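Chapter 7
Queues, and Why Yours Is the Slow One

Most of us have a theory of queues, usually formed in a post office and seldom tested. It says the other line moves faster. At the Brosell ferry terminal in Atville, which sees 800 foot passengers on a December morning, the other line really does move faster, for most people, most of the time.

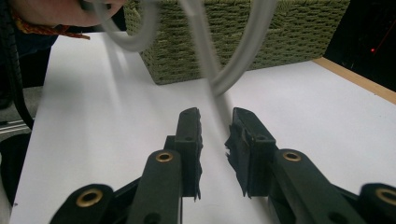
The arithmetic is unkind but simple. With three tills and a line at each, you have one chance in three of picking the quickest. The remaining passengers watch it go by – and remember it all the way to Uibo.

Brosell's answer was a single line feeding all three tills. It looked dreadful, nearly 80 people folded between ropes, and complaints rose for a month. The average wait stayed much as it was. The very long waits vanished.
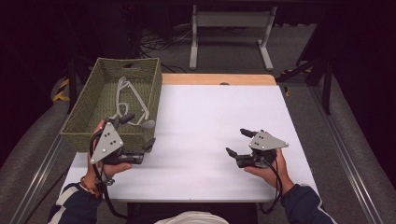
Why did people complain about a fairer queue?
They judged it by its length before they joined it, and a long line that moves briskly still looks like a long line.

Section 7.1 begins with arrivals.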